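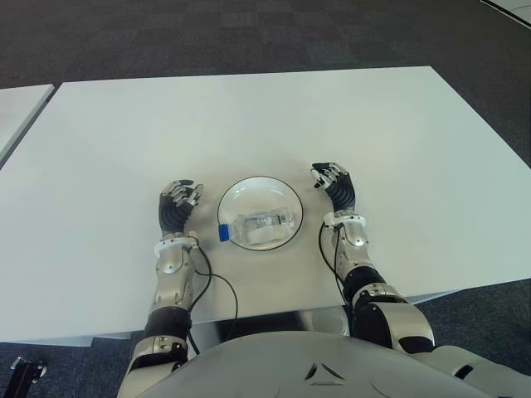 # Skumutex

Skumutex is planning and control software for robots with two arms and two real hands, the kind with fingers. It takes in the head camera and the joint states, works out what on the table can be picked up, and gives both arms something sensible to do at the same moment. We've been building it at Endthorpe because we wanted it ourselves, and we're very happy it's now in good enough shape to hand to other people.

Current release: 2018-12-10

## What's in it

**Altier, the perception side.** Altier looks for things to grasp from the head camera. Our favorite part is how it treats clear plastic. Depth readings on a transparent wrapper or a bottle are a mess (holes, speckle, bits of the tabletop showing through as if the object weren't there), so Altier leans on the color image for the outline and fits a rough shape inside it. Glare still hurts. A white table under even light is the easy case, and we suggest you start there! Colored parts such as caps and tabs are a big help for deciding which way an object points, and you can tell Altier to look for one by name in the object file.

**Khổng, the planner.** Khổng plans the arms together in one go. Older versions planned the left arm, froze it, and then planned the right around it, which worked but gave you some truly silly detours. Now both arms share one problem and one clock. If only one hand has a job, you can give the other a parking pose or just let Khổng keep it out of the way. It will even rest the idle hand on the table if you set `park: surface`, and we like that one a lot for long sessions.

**The finger layer.** Finger closing is handled separately from arm motion. You choose a hand shape (wrap, pinch, flat, or one you recorded yourself) and a closing effort, and each finger stops on its own when the effort is reached. Thin-walled plastic wants a low number. Start lower than you think.

**The session viewer.** Plans, camera images and joint traces on one timeline. Drag back and forth, click any instant, and see what the planner believed at that point. It's the tool we have open all day.

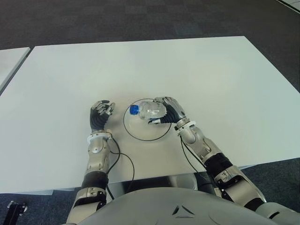 Objects lying on their side get their own grasp family, called `side_wrap`. The hand comes from above, with the back of the hand facing up, and the fingers close over the body of the object. Khổng scores these by how far the fingers are from the tabletop at closing, and you can change the weight if your table is soft or you don't mind a little scraping.

## Cables

Lots of arms carry cables on the outside, and lots of planners pretend they don't. Skumutex lets you attach a slack cable to any two links and give it a length. The planner then keeps a padded volume around the loop and limits how far the wrist may wind up before it has to come back. It's a simple model, no cable physics at all, but the arms look so much calmer with it on.

Altier has a mask for the robot's own cables too. Without the mask, a black cable lying across a pale table gets offered up as a graspable object, and the robot is rather keen on it.

## Setup

You need:

- a Linux machine with a recent graphics card
- a head camera with known intrinsics
- a robot description that includes the fingers
- a flat work surface

Calibration takes 9 poses per arm. Clear the space beside the table first, as the elbows swing wider than people expect, and run it again whenever the camera mount has been touched.

A small task file looks like this:

```
task: lift_and_place
object: clear_bottle
hand: right
grasp: side_wrap
effort: low
other_hand:
 park: surface
plan_timeout_s: 20
```

If the planner hits the timeout it returns the best plan it has along with a list of the constraints that are still tight. Read that list before you raise the timeout. Most of the time it's a cable length typed in the wrong units (ask us how we know).

## Not there yet

- Handing an object from one hand to the other works in simulation only.
- Target regions have to be drawn in the viewer. Altier can't pick up one marked out on the table.
- Nested objects, such as a package inside a bowl, need the container's shape in the object file. Rim collisions are checked, but the scoring is still crude.
- Recorded hand shapes from before the June release have to be converted with `skx-shapes --upgrade`.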